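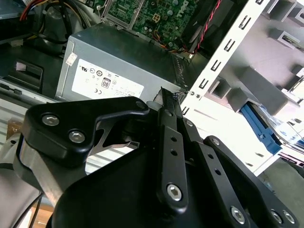 Salamatu Balogun
Iyamu Laboratory for Storage Software
Received 22/10/2018

4. Change detection in incremental backup

An incremental backup copies only those files that have changed since the previous run. The backup program must therefore decide, for each path it visits, whether the stored copy is still current. The three methods compared in this section differ in what they read in order to reach that decision.

4.1 Metadata comparison

The simplest method compares the size and modification time of each file with the values recorded in the catalogue. Only the directory entry and the inode are read, so the cost depends on the number of files and hardly at all on their length. Grirnulero uses this method by default.

The method fails in two ways. A file may be rewritten with new contents of the same length and then have its old modification time restored, as some archive tools and photo managers do. The change is then missed. In the other direction, a file may be touched without being altered, and a full copy is made for no benefit. The second kind of error wastes space but loses nothing. The first leaves an old version in the backup set with no warning in the log, and the user learns of it only on restoring the file.

Adding the inode change time to the comparison removes most errors of the first kind, as ordinary programs cannot set that field. It also increases errors of the second kind: a change of owner or permissions updates the field across a whole tree. On network shares the field may be missing or may be filled in by the client, and we do not rely on it there.

4.2 Full content hashing

The second method reads every file in full and compares a hash of the contents with the stored one. Barring hash collisions and files altered during the read, it makes neither kind of error. The cost is that the whole volume must be read on each run, which for a home directory of the usual size takes longer than the copying itself.

We tested the method on the Triltex file set, which holds 736 folders of office documents, mail stores and source code. Files shorter than 2000 bytes were hashed together with their names in one pass; larger files were hashed in blocks. Block hashing has the further advantage that a mail store with one new message need not be copied again from the start.

Figure 3. Open desktop computer with its side panel removed and an empty CPU socket on the motherboard. 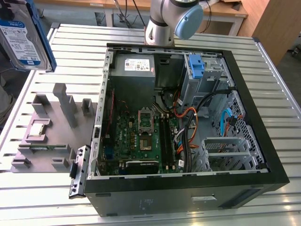 4.3 Mixed method

The third method is the one we adopt. Metadata comparison is run on every file, and a share of the files that appear unchanged is hashed as well. The share is chosen by Skekesach, a small scheduler that keeps for each file the date of its last full check. Files with the oldest check are taken first, up to a limit of 400 files per run.

Two rules modify this order. A file whose folder has gained or lost an entry since the last run is moved to the front of the queue. A file that has passed six full checks in a row is moved back, but is never dropped from the queue altogether — a file that is never read cannot be known to be readable.

The queue is kept in the catalogue and not in a separate database. An interrupted run can then be resumed from the last path written, and a catalogue copied to a second machine carries its check history with it.

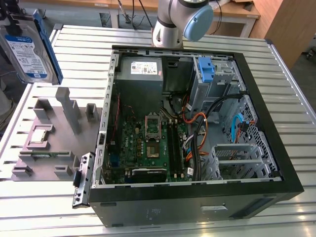
4.4 Renamed and moved files

None of the methods above recognises a renamed file as such. The old path is marked as deleted and the new one is treated as a new file. Where a stored hash is available, the mixed method searches the catalogue for a match before copying, and on success records only the new path. A renamed folder is handled one file at a time. This is slow for deep trees, but it avoids the case in which a folder is renamed and some of its files are edited before the next run.

Hard links are outside the scope of this section and are treated in Section 5.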